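Search this site
Go
Print this page | E-mail this page
August 16, 2023
Posted by Oliwia Szczepańska

# Zistley Bedroom Set: README

Notes on a set of household tidying tasks recorded in bedrooms. Please read the section on naming before you use the task list, as two of the names changed in the second release.

## What is in it

The set has 253 episodes from two addresses, Stosbridge and Firton. Stosbridge accounts for 147 of them. All the work is done on or beside a bed: bags, bedding, folded clothes, cushions, and the odd thing that had been left lying on the covers.

Each episode is one short job with a plain name:

- `bag_upright`: stand a soft bag on its end on the bed
- `bag_move`: take a bag from the bed to the floor or a chair
- `cover_smooth`: pull the bedspread flat
- `clothes_stack`: put folded clothes in one pile
- `cushion_place`: put a cushion at the head of the bed

## Naming

`bag_upright` was called `bag_stand` in the first release. `cover_smooth` was `bed_make`, and I changed it when I saw that hardly anyone was making the bed in full. The old names still work in the index file but will go in September.

Colours in the notes are whatever the person writing them put down. One person's pink is another's rose, so search for both.

## Rooms

Bedrooms were left as they were found. Wardrobes and doors may be open or shut and were not put back to the same position between episodes. Beds were not stripped, so a ribbed bedspread will show its own ridges as well as any creases left by the last job.

## Bags

Soft fabric bags are the hardest items in the set. They sag, and an empty one behaves quite differently from one with a jumper in it. The notes give the contents where they were written down, which is the case for 66 episodes. For the rest, treat the contents as unknown.
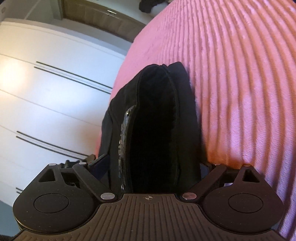
A bag counts as upright if it stays on its end until the episode stops. Leaning is allowed. If it folds over, the episode is marked `fell` and kept in the set. Dark bags on pale covers are easy to pick out, but the inside of an open one often comes out almost black, so please don't rely on the pictures to tell you whether anything is in it.

## Known faults

- Some Firton episodes have `chair` where the note should say `floor`.
- The Zepeda index lists 200 episodes. It is out of date and should not be used.

## Changes

Send corrections to Oliwia with the episode number and the line as it should read.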